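Speaker notes – Feline body condition and ration control in indoor cats
Quang Vũ, Mollalora Veterinary Nutrition
May 8, 2018

Slide 1. Title
Introduce self. Talk runs to slide 9, questions at the end. Handout is the one-page ration table, at the door.

Slide 2. What the clinic records cover
3,486 adult cats, all neutered, all indoor-only or mostly indoor. Weights taken on the same model of scale at each clinic. Kittens and cats with diagnosed thyroid disease were excluded. Point out that breed was recorded by the owner and not verified, so the breed columns should be read with caution. Domestic shorthairs make up most of the file.

Slide 3. Body condition score
Nine-point scale. Five is ideal: ribs felt under a thin fat cover, waist visible from above. At seven the ribs are hard to feel and the waist has gone. Longhaired cats must be scored by hand. The coat hides the waist and visual scoring reads about a point out in either direction, depending on the coat and the person.

Pause here.
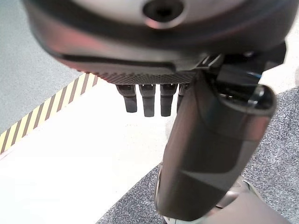
Scores should be taken by the same person at each visit where the roster allows it. Two people scoring one cat will often differ by a point, and a point is the size of change we are trying to detect. Write the scorer's initials on the card.

Slide 4. Where the extra energy comes from
Dry food measured by eye is the main source. Owners were asked to pour a normal meal into a dish and the portion was weighed afterwards. In the Kilteo group, 106 households did this. Most poured over the label amount. The most generous portions came from households using a mug or a large scoop.

Second source is treats. Third is a second feeder in the home, usually a child or a grandparent. Ask the question directly at intake: who else feeds the cat?

Slide 5. Setting the ration
Start from target weight and not current weight. Reduce intake in small steps. Do not fast an overweight cat. Risk of hepatic lipidosis rises quickly once a cat stops eating, and any cat that refuses food for more than a day should be seen.

Weigh the food in grams on a kitchen scale. Cups are not acceptable for a cat on a plan. If the household feeds both wet and dry, write both figures on the card – clients will otherwise add the tin on top of the full dry ration.

Slide 6. Feeding arrangement
Divide the daily amount into three or four meals. Puzzle feeders slow intake and suit most cats once they have learned them, which may take a week or two. In multi-cat homes, feed in separate rooms with the doors shut and lift the dishes after 20 minutes. 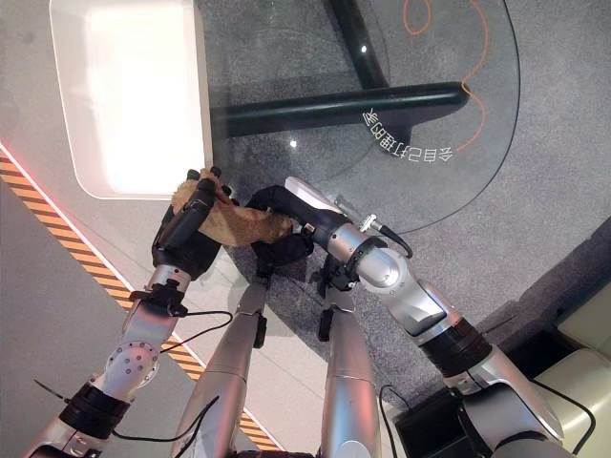

Microchip feeders are useful where one cat steals. The Kwon unit was the one used in our March intake. Lid timing can be adjusted, and nervous cats do better with the lid left open for the first few days. Keep the old dish beside it until the cat eats from the unit without hesitation.

Slide 7. Activity
Short sessions, several per day. Five minutes of wand play before a meal is realistic for most owners. Climbing shelves help younger cats. For older cats check for joint pain first and keep the steps low.

Slide 8. Follow-up
Weigh every two weeks at first, then monthly. Aim for a loss of 0.5 to 1 per cent of body weight per week. Faster than 2 per cent, increase the ration. No loss after four weeks, recheck the portion weights before cutting further.

Of 133 cats enrolled on the plan, 50 reached target weight within the year. Dropout was highest in the first two months. Phone calls between visits are now part of the protocol. All weights go into Datance on the day of the visit.

Slide 9. Questions
Likely ones: grain-free diets (no bearing on weight by itself), raw feeding (refer to the separate handout), whether a second cat will help (not reliably). Leave the ration table on screen.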